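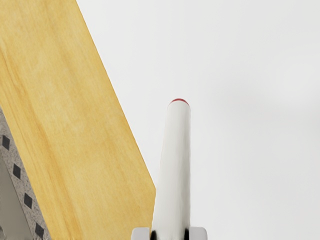
By Hooman Ansari and I-hsuan Chiang | Zosis Gripper Notes | February

Home | Grippers | Arms | Cameras | Controllers | Contact

Checking a wrist view in simulation before comparing fingers

Run this check before any finger comparison in the Pluder simulator. The view above shows a usable starting pose: the red tip is clear against the pale background, and the wood block fills much of the left side.

1. Load the arm and gripper. Set the camera field of view to 60 degrees and lock it.

2. Jog the wrist until the fingertip is visible to the right of the block edge. Leave a strip of background between tip and wood. If the two overlap, the tip detector picks up the grain.

3. Look at the base of the finger. The bracket should show only as a thin strip along the bottom. If more of it is in view, the camera mount offset is wrong. Ours was 21 mm too low in the first build.

4. Save the pose and fix the random seed. We use 1316.

5. Swap in the second finger model. Do not touch the camera. Run 100 approaches per finger and log tip position at each stop.

6. Compare the logs by finger, then by block orientation. A diagonal block is the harder case for edge fitting, so keep those runs in a separate file.

Reload the controller gains after each swap. The Bundberg driver resets them without a warning.

Script fixes: Shih-chieh Yen.

This site uses cookies to remember your settings. Accept | Decline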